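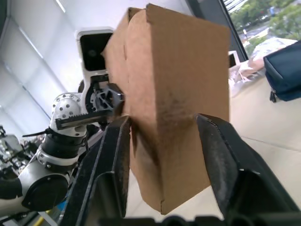 Chapter 11
Looking After a Two-Arm Cell

The cell used throughout this chapter has two arms fixed at one table, each with a two-finger gripper and a small camera at the wrist. It was set up by Liviu Avram for the packing trials at Kenditz, and its job is to pick up a small cardboard box from both sides, lift it and set it down again. One arm could not hold the box level by its ends. Two can, but only while their grippers close on the same line and at the same time.

Most faults in such a cell come from the fingers and the cables. The logbook at Kenditz, kept up to 2020-09-19, runs to 1,274 lifts, and the longest stop in it was traced to a cable that had been tied too short at the wrist. Leave enough slack for the wrist to turn fully both ways — then check the loop again with the elbow bent.
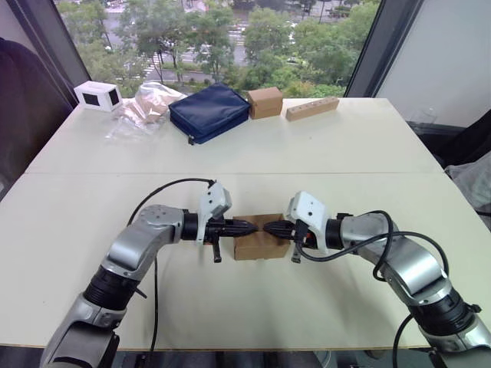
11.1 Fingers and jaws

Wipe the inner faces of the fingers at the start of each shift. Cardboard sheds dust, and a dusty finger slips before it looks dirty. Use a dry cloth. Oil on the faces will mark the box and spoil the grip.

Next, jog the jaws open and shut by hand control and watch the gap from above. It should stay even from the tips to the base. A gap that narrows towards one end means a loose finger screw or a bent finger.

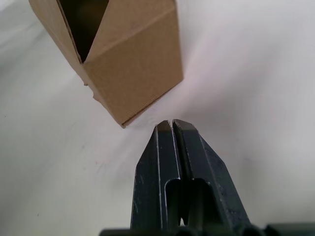 Scratches on the outer faces can be left alone. Wear on the inner faces cannot, and at Kenditz the fingers are changed in pairs every 2,000 lifts, or sooner if a step can be felt with a fingernail. After a change the closed position must be taught again on both arms, starting with the left.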